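홈 문서 데이터셋 변경 이력 문의
읽는 시간 4분

# Zirier 부품 표기 말뭉치 데이터 카드

## 개요

Zirier는 전자기기 수리 설명서에 쓰인 부품 명칭과 그 표기 변이를 모은 한국어 텍스트 말뭉치이다. 같은 부품을 문서마다 다르게 적는 현상(예: 커넥터/콘넥터/접속기, 기판/보드/회로판)을 정규화하기 위한 참조 자료로 작성하였다. 배포본에는 텍스트와 표기 대응표만 들어 있다.

- 관리: Chutima Ruangrit
- 배포 형식: UTF-8 TSV, 줄바꿈 LF
- 언어: 한국어(원어 병기 항목은 영어)
- 최종 수정: 2026년 6월 8일

## 구성

원문은 설명서 129종에서 추출하였다. 표제어는 14개 분류로 나뉘며, 한 표제어가 둘 이상의 분류에 속할 때는 주 분류만 `category`에 적고 나머지는 `note`에 적는다.

파일은 2개이다.

- `entries.tsv`: 표제어와 변이형
- `contexts.tsv`: 변이형이 출현한 문장

`entries.tsv`의 열은 다음과 같다.

- `id`: 표제어 식별자. 삭제된 번호는 재사용하지 않는다.
- `head`: 대표 표기
- `variant`: 변이 표기. 행마다 하나만 적는다.
- `category`: 주 분류
- `origin`: 원어. 고유어와 한자어는 빈칸으로 둔다.
- `note`: 비고

`contexts.tsv`는 `id`로 연결한다. 문장은 원문의 띄어쓰기를 유지하며, 오탈자도 고치지 않았다. 모델 번호와 일련번호는 `<NUM>`으로 치환하였다.

## 수집 및 전처리

원문 PDF의 텍스트 계층을 Prorkutport로 추출하였다. 텍스트 계층이 없는 문서는 제외하였다. 표 안의 문자열은 셀 단위로 분리하고, 셀 경계에서 끊긴 낱말은 수작업으로 이었다. 형태소 분석에는 Nina를 사용하였으며 사용자 사전은 배포본에 포함하지 않는다.

유니코드는 NFC로 통일하였다. 전각 괄호와 전각 숫자는 반각으로 바꾸었다. 단위 기호(Ω, µ)는 그대로 두었으므로 ASCII만 처리하는 도구에서는 별도 변환이 필요하다.

## 표기 지침

대표 표기는 외래어 표기법을 우선한다. 출현 빈도가 높더라도 규정에 어긋나는 형태는 변이형으로 내린다. `콘덴서`와 `커패시터`는 별개 표제어로 두고 `note`에서 서로 참조한다. `기판`은 부품이 실장된 상태와 실장되지 않은 상태를 구분하지 않는다. 구분이 필요한 문맥에서는 `contexts.tsv`의 문장을 확인할 것.

외장 부품은 `케이스`, `하우징`, `함체`가 혼용된다. 분리 가능 여부로 나누는 안을 검토하였으나 원문만으로 판정할 수 없는 항목이 많아 모두 `케이스` 아래에 묶었다.
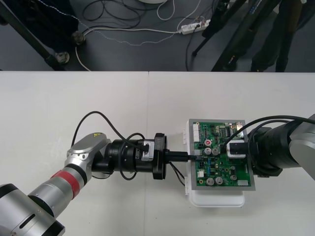 그림 1. 분류 "기판"과 "케이스"에 해당하는 부품: 녹색 회로 기판과 흰색 플라스틱 케이스.

## 알려진 문제

- 표제어 17개는 대표 표기가 확정되지 않아 `note`에 `TBD`로 표시되어 있다.
- 가전제품 설명서의 비중이 높아 통신 장비 용어는 변이형이 적게 잡힌다.
- `단자`와 `터미널`의 대응은 문맥에 따라 성립하지 않는다. 일괄 치환에 사용하지 말 것.
- 일부 문장에 쪽 번호가 섞여 있다. 8월 배포본에서 정리할 예정이다.

## 불러오기

```
import pandas as pd
df = pd.read_csv("entries.tsv", sep="\t", dtype=str, keep_default_na=False)
```

`keep_default_na=False`를 빼면 `origin`의 빈칸이 결측값으로 읽힌다. `id`는 앞자리 0이 있으므로 문자열로 읽어야 한다.

## 관련 자료

Zilo 형식으로 변환하는 스크립트는 `tools/to_zilo.py`에 있다. 변환 시 `note` 열은 버려진다.

이전 | 목록 | 다음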